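Fitberg Ring and Peg Set - User Manual
Section 4: Setting Up the Table

4.1 Before you start

Read sections 1 to 3 first. The set needs a flat, level table with a clear area 900 mm wide. The table must carry up to 20 kg without rocking. Use a plain, dark cover if one is available; light parts are easier to find against it.

CAUTION: Small parts. Keep the set away from children under three.

4.2 Placing the box

1. Set the open wooden box on the left side of the work area, open side up.
2. Turn the box so that the red side faces outward, to the left.
3. Check the floor of the box. It must be free of chips and dust.
4. Press down on each corner in turn. If the box rocks, correct the table first - do not put folded paper under the box.

4.3 Placing the board and peg

1. Lay the wooden board to the right of the box. The rounded corners go at the far end.
2. Hold the peg upright and lower it into the hole in the board. Turn it a quarter turn while pressing down.
3. Pull up lightly. The peg should not lift out.
4. A small angle between box and board is allowed.

Note: Boards supplied under the Holtgate name use a longer peg (105 mm). The standard peg is 80 mm. Do not mix the two.

CAUTION: Do not hammer the peg. The board can split along the grain.

4.4 Placing the pot

1. Place the light blue pot past the far end of the board, with one handle to the left and one to the right.
2. Leave the pot empty until the exercise card calls for it.
3. The pot is plastic. Do not heat it or use it for food.

4.5 Loading the ring

1. Wipe the metal ring with a dry cloth.
2. Put the ring in the box, near the left wall.
3. Keep all other metal parts in the storage bag until they are needed. 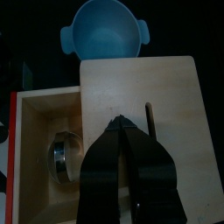 4.6 Final check

1. Confirm that the peg is upright when viewed from the front and from the side.
2. Confirm that the ring can be lifted out of the box without touching the board.
3. Enter the set number on the record sheet.

Specks and pencil marks on the board do not affect use. Do not sand them off. Replace the board if the peg hole is worn or the edge is splintered.

For storage, see section 5.

Revised November 13, 2024 - C. Furukawa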